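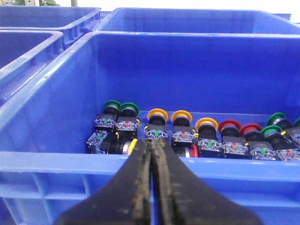 Drinlow has begun recording bin-picking examples at its Pickering site to train a learning system for sorting electrical parts. Operators guide a two-finger gripper by hand controls, one pick at a time, and each attempt is saved with video from the wrist camera. The first parts in the program are mushroom-head push buttons with green, yellow and red caps, picked from blue plastic bins where they lie crowded together, a few on their sides. Failed grasps are kept and labeled along with the good ones.

The work runs in two shifts with 8 operators and is planned to last 14 weeks. Hollico, which supplies the control software, will check the recordings before they are used for training. Drinlow has set a target of 95 percent successful picks on parts the system has seen — new parts will be tested separately.

First results are expected in January.

Recent releases
Drinlow opens second test cell at Pickering
Hollico and Drinlow extend software agreement
Drudow line moves to new bins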